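Sallgate unit reopens with new packing tables and lighting

Print this story | E-mail this story

Zivolley has put its small-goods packing room at Sallgate back into use after a refit that began in October. The room covers 524 square metres and handles mugs, cups and other tableware sent out singly or in small boxes.

The work was carried out by Prajapati, a local fitting firm. It took in the tables, the power supply to the benches and a change to the way fragile items are checked before boxing. The ceiling was left in its original form, with the beams exposed, and the light fittings were rewired in two circuits so that half the room can be switched off.
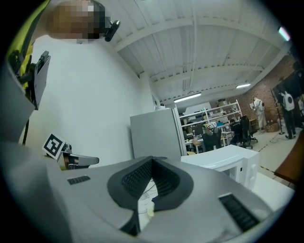 Lights on under the beamed ceiling at Sallgate.

Narayanan Devadiga, who manages the unit, said light levels had been the main complaint from packing staff. "Hairline cracks in a pale glaze are hard to find in poor light," he said. "We measured 587 lux at bench height on Monday and we are content with that."

Under the revised method, each mug is set down on a white surface and inspected inside and out before it goes near a carton. The handle is checked last. Boxes are opened and placed within reach beforehand, and the item is wrapped only once the inspection is complete. Devadiga put the time for one mug at around 19 seconds.
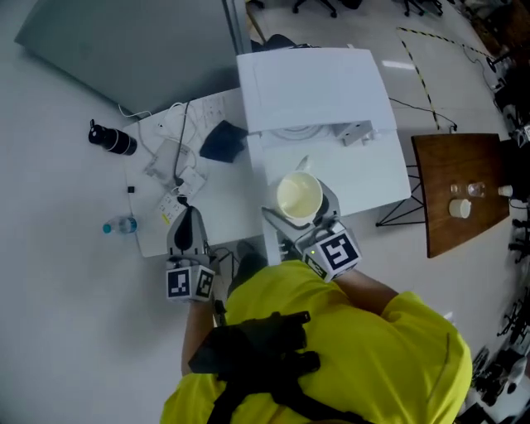
Does a mug need its own box?
A single mug does, but sets may share one if a card divider is fitted between the pieces.

Alina Toma, who drew up the bench layout for Prajapati, said cable runs were still to be finished. Fixed trunking will be fitted along the rear of the tables, and the extension leads will then be withdrawn.

Zivolley said a similar refit was planned for its Tosach store, where the benches are older and the floor has to be levelled first.

Contact the newsdesk | Copyright Sallgate business pages | Back to top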